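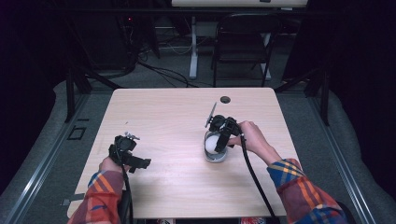
Chaltu Araya spends most of her working day doing things a child could do, and doing them again. She is one of four operators at Nirenach, a small company that collects examples for robots to learn from. On a July morning her list has a single entry: cups and balls. She works with a black gripper in each hand, a cable trailing from each one, and closes the right one on the rim of a clear plastic cup with a white ball inside. Her left gripper stays just above the table until it is needed.

Each attempt is recorded from start to finish. The recording holds what the cameras saw, how the grippers moved and how far the jaws were open. A good one lasts under 30 seconds. Araya's target for a shift is 220, and on the day I visited she finished with 178 that passed review.

"The first week I was too fast," she says. "I'd grab the cup like I do at home. The model can't use that."

Review is done in the next room by Teodor Sjögren, who watches the recordings at double speed. He throws out the ones where the operator hesitates for too long or bumps the table. He keeps some of the fumbles. If a ball drops and the operator picks it up again, the learning system gets to see a recovery, and those are hard to get on purpose.

The operators are asked to vary their work. The cup starts in a different spot each time, and they change the angle they reach from. Early on, the company trained a model on 38 hours of very tidy recordings. It did well until someone moved the cup to the corner of the table.

Randi Lundgren, who runs the collection floor, would like to add more kinds of cups before fall. She also wants shorter shifts. Wrists get sore, and she says the late recordings show it.

Araya took a break at eleven, stretched her hands and went back to the table. After lunch the list changed to lids.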